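3.2 Surface materials and the time of cleaning

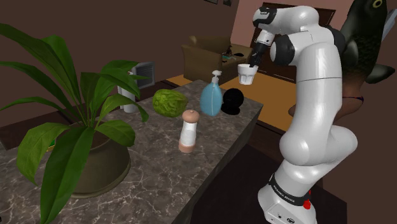
In the second part of the study we asked whether the material of a kitchen counter has an influence on how long people need to clean it, and on how clean they believe it to be afterward. The two questions are often treated as one in the earlier literature, and we think this is a mistake. A person can stop cleaning early because the surface looks clean already, and a dark stone with veins hides crumbs and dried drops much better than a plain light surface does.

The households were taken from two towns, Tramen and Stotlow. In each town we visited 30 homes, and every home was visited twice, once in the morning and once after the evening meal. The person who usually cleans the kitchen was asked to do it in the normal way, with their own cloth and their own product. We did not give any instruction about the order of work. The total number of cleaning events kept for the analysis, including those which the households recorded by themselves in a diary, was 1619. Events shorter than 13 seconds were removed, as most of them were the wiping of a single spill.

Polished stone was cleaned faster than wood in both towns, and the difference was larger in Stotlow. We do not have a full explanation for this. The counters in Stotlow are in general longer, and many of them stand free from the wall, so that a person can walk along the side and wipe in one direction. Figure 3 shows a long marble counter of the grey type, in a rendered view. In Tramen the counters are mostly placed in a corner, and the corner itself took a large part of the time.

The self-reported cleanliness was given on a scale from 0 to 100. For veined stone the scores were high even when the residue test showed a poor result. For plain white surfaces the opposite was found: people gave low scores to counters which were clean by the test. Light also plays a role here, because a polished surface with strong highlights is difficult to judge from a standing position. Several participants told us that they bend down to look along the counter from the side, and these participants gave scores closer to the test.

Figure 3. Grey marble counter with white veining (computer rendering).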